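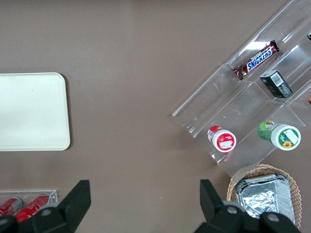 Tema 6. Uniones atornilladas: par de apriete, precarga y control

Apuntes de la asignatura Tecnología de Montaje. Grupo de tarde. Profesora: Nuria Montoya. Prácticas: Tanvir Weerakoon.

6.1 Planteamiento

Una unión atornillada trabaja correctamente cuando la fuerza de apriete entre las piezas se mantiene por encima de la fuerza de separación durante toda la vida útil. Lo que se quiere controlar es, por tanto, la precarga F del tornillo. Lo que se mide en el taller casi siempre es otra magnitud, el par T aplicado a la cabeza o a la tuerca. El tema trata de la relación entre ambas y de su dispersión.

6.2 Relación entre par y precarga

En cálculo preliminar se emplea la expresión abreviada

T = K · F · d

donde T es el par en N·m, F la precarga en N, d el diámetro nominal en m y K un coeficiente adimensional que agrupa la geometría de la rosca y los rozamientos. Para acero sin lubricar suele tomarse K = 0,20; con lubricante, valores menores, que deben obtenerse por ensayo o de la documentación del fabricante del tornillo.

El par aplicado se reparte en tres términos: rozamiento bajo la cabeza, rozamiento en los flancos de la rosca y alargamiento del vástago. El último es el único útil y representa una fracción pequeña del total. Una variación moderada del rozamiento altera mucho la precarga aunque la llave marque el mismo valor. Este punto se pregunta en el examen todos los años.

6.3 Ejemplo resuelto

Tornillo M10 de acero, superficie seca, K = 0,20. Par aplicado: 96 N·m.

F = T / (K · d) = 96 / (0,20 · 0,010) = 48 000 N

Si el mismo tornillo se monta engrasado y K baja a 0,15, la precarga con idéntico par pasa a 64 000 N. El aumento es de un tercio. Según la clase de resistencia, puede superarse el límite elástico. Compruébese siempre con la sección resistente (58 mm² para M10 de paso grueso) antes de dar por válido un par.

6.4 Métodos de apriete

Apriete por par. Llave dinamométrica de disparo, de lectura directa o atornillador con embrague. Método rápido y económico, con dispersión alta de la precarga.

Apriete por par y ángulo. Se aplica un par de asiento y a continuación un giro prescrito. El rozamiento influye sobre todo en la primera fase. Exige conocer la rigidez de la unión.

Apriete al límite elástico. El equipo vigila la pendiente de la curva par-ángulo y se detiene cuando cae. Requiere atornillador con sensor y unidad de control.

Medida de alargamiento. Por micrómetro o ultrasonidos. Se reserva para uniones críticas — bridas, culatas grandes, rotores.

6.5 Herramienta manual

En la práctica se usarán las llaves Ustach de disparo y el juego de vasos Brullden. Normas de uso:

La fuerza se aplica en el centro de la empuñadura, perpendicular al brazo.
El apriete se interrumpe al primer disparo. Un segundo disparo invalida la lectura.
Terminada la sesión, la llave se deja en el valor mínimo de la escala, nunca por debajo.
Con adaptador de extensión en línea con el brazo, el par se corrige: T ajustado = T · L / (L + e), siendo L la distancia de la empuñadura al cuadradillo y e la longitud del adaptador.

Ejemplo de corrección: T = 96 N·m, L = 400 mm, e = 100 mm. La longitud total es de 500 mm y el valor que debe fijarse en la escala, 76,8 N·m.

6.6 Secuencia en uniones múltiples

Los tornillos se aprietan en cruz o en espiral desde el centro, en al menos 2 pasadas intermedias y una final al par nominal. La pérdida de precarga de los primeros tornillos al apretar los siguientes se denomina interacción elástica y depende de la rigidez de la junta. En juntas blandas se añade una pasada circular de comprobación.

6.7 Práctica de laboratorio

Se trabaja por parejas con el banco Avotiņš y su célula de carga. Cada pareja obtiene K en seco y lubricado y entrega la gráfica T-F con el ajuste lineal. Los datos de referencia son los de la serie de Villolmont, disponibles en el aula virtual. In-ho Hwang y Jacobus Ngubane repiten la serie en seco, que quedó incompleta. Entrega: junio, antes de las 14:00 del último día de clase.

Ejercicios propuestos

1. Calcular el par para obtener 30 000 N en un M12 con K = 0,18.
2. Repetir el apartado 6.5 con e = 50 mm.
3. Justificar por qué un par de aflojado inferior al de apriete no demuestra pérdida de precarga.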